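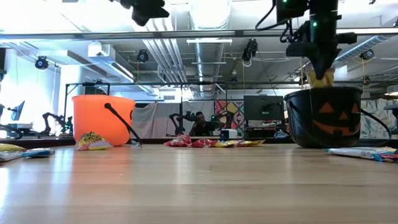 Report of a visit to the Dafis Memoir and Life Writing Fair

The Reading Services section was represented at this year's Dafis fair by Marisa Grasso and Iolo Beddoe. The fair is held in the former corn hall at Imgate and is given over entirely to autobiography, letters, diaries and family history. The visit took place on 24/03/2018. Its purpose was to look at new titles for the autumn reading lists and to meet two presses with which the section has not dealt before.

Attendance and arrangements

The organisers gave the number of stalls as 122, with most of the larger publishers on the ground floor and the small presses in the gallery. The gallery is reached by a single narrow staircase, and the lift was out of service until noon. Members of our reading groups who use wheelchairs would have missed the morning talks altogether. Mr Beddoe has written to the organisers on this point.

The printed programme listed 8 talks. The second was moved to a different room without notice on the door, and a number of people, including Miss Grasso, arrived after it had begun.

Talks attended

The opening talk concerned the comic memoir and how far a writer may go in making fun of living relatives. The speaker, who has published three books about her upbringing in a seaside boarding house, said that she shows every chapter to her brother before it goes to the publisher and that he has asked for only one cut. Questions from the floor were mostly about libel, and she was not in a position to answer them. A written note on the law would have been useful.

The afternoon session on editing diaries was the stronger of the two. It was led by an editor from Skavis, who worked from a single week of a farm diary kept in the 1930s. She showed the full text beside the printed version and explained each omission. Weather entries had been kept wherever they bore on the work of the day. Several of those present felt that too much had been lost, and there was a good discussion of spelling, which Skavis leaves as the writer had it.

Mr Beddoe also attended a reading of letters in translation. The room was cold and the microphone poor, but the letters themselves were very fine. The book is not expected before April of next year.

Presses visited

Skavis publishes 6 titles a year, all in paperback, and offers reading groups a reduced price on orders of ten or more. Their list leans towards rural and working lives. Two titles were bought for the section and are now with Miss Grasso: a midwife's account of her training, and the recollections of a piano tuner. The second is slow in its early chapters but improves greatly once the author leaves home.

Zitgate is a newer concern and deals mainly in humorous memoir. The books are well made, with clear type and generous margins, although the covers are much alike and the shelf was hard to read from any distance. Their best seller of the previous year sold 2777 copies, a figure the stallholder was pleased to give. It is a lively account of a childhood spent moving between caravan parks, and Miss Grasso considers it suitable for the evening group - the language is strong in places, and group leaders should be told so in advance.

Neither press at present produces large print. Zitgate is willing to supply text files for individual readers on request, and Skavis will put the matter to its authors.

Matters to be taken forward

The reduced price from Skavis must be claimed by letter, using the form in the fair programme. Both copies of the programme are held in the section office. The piano tuner's book has been placed on the trial list for the Thursday group. A decision on the Zitgate title will wait until a second reader has finished it.

Travel was by train in both directions. The return service was delayed at Imgate, and claims for the evening meal have been passed to the finance desk with receipts attached.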